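Celebrity Style Talk > Red Carpet and Awards
Thread: Is it okay for a fashion blog to mock a stage costume?

marta_sews
20/02/2026
Hello everybody. I want to ask your opinion about the Clurnell blog. They wrote about the silver coat which the singer Panasiuk wore at her December concert, and they called it "oven foil chic." Her stylist, Georges Haddad, answered with a long open letter. He says the joke is an insult to the people who sewed the coat by hand for 85 hours. I have read both texts two times and I am still not sure who is right.

I also put two from my table at home, same box in both.

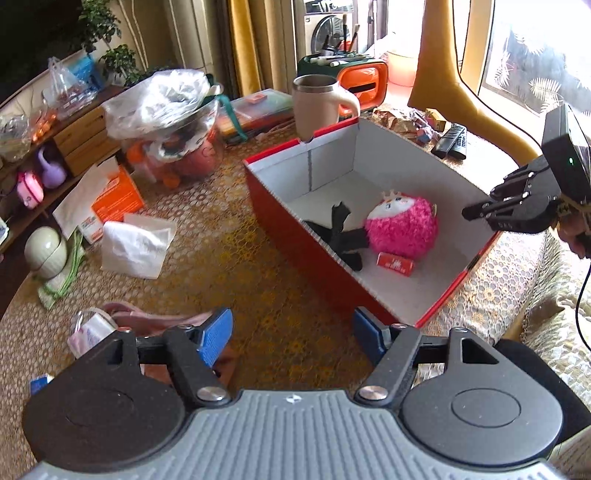
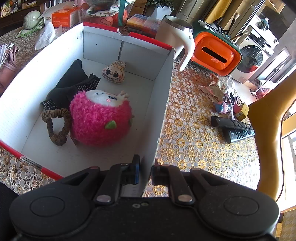
Re: Is it okay for a fashion blog to mock a stage costume?

oldvelvet
I don't see an insult. The blog wrote about the coat. They did not write one bad word about Panasiuk as a person, or about her voice. If you go on a stage in a coat that shines like this, you want people to talk, and some of them will laugh.

Re: Is it okay for a fashion blog to mock a stage costume?

Brindle22
Sorry, but I disagree with oldvelvet. Please read the headline again. It says "Panasiuk Gets Roasted." The coat has no name in the headline, but she has. Most people read only the headline and go on with their day.

Re: Is it okay for a fashion blog to mock a stage costume?

oldvelvet
Okay, the headline is cheap, I give you this. But Haddad's letter is against the whole article, and the article is fair. It even praises the boots. He quotes "oven foil" four times and the boots not once.

Re: Is it okay for a fashion blog to mock a stage costume?

pleatsplease_no
For me the letter was a mistake. Before it, the article had 22 comments. When I looked this morning it had 2,822. Now everybody knows the joke, also people who never heard of the coat. A stylist with his experience should know this.

Re: Is it okay for a fashion blog to mock a stage costume?

marta_sews
pleatsplease_no, maybe it is true, but should he be silent only for this reason? I sew for other people – small things, mostly hems and curtains – and when somebody laughs at my work I also want to answer. I would not write four pages, of course.

Re: Is it okay for a fashion blog to mock a stage costume?

Brindle22
Exactly. And one more thing. The coat was made by Senard, a small workshop, and they are not famous like her. She will be fine. For them one bad joke can mean that the next client goes to Brostia.

Re: Is it okay for a fashion blog to mock a stage costume?

oldvelvet
Or the next client comes because of the joke. Senard wrote on their page that they have some 3,000 new followers after the letter. I don't think they are crying.

Re: Is it okay for a fashion blog to mock a stage costume?

pleatsplease_no
Followers do not pay for fabric.
By the way, did anyone find a good photo of the back of the coat? In the concert video I can see only the collar and the left sleeve, and I would like to know how they closed it.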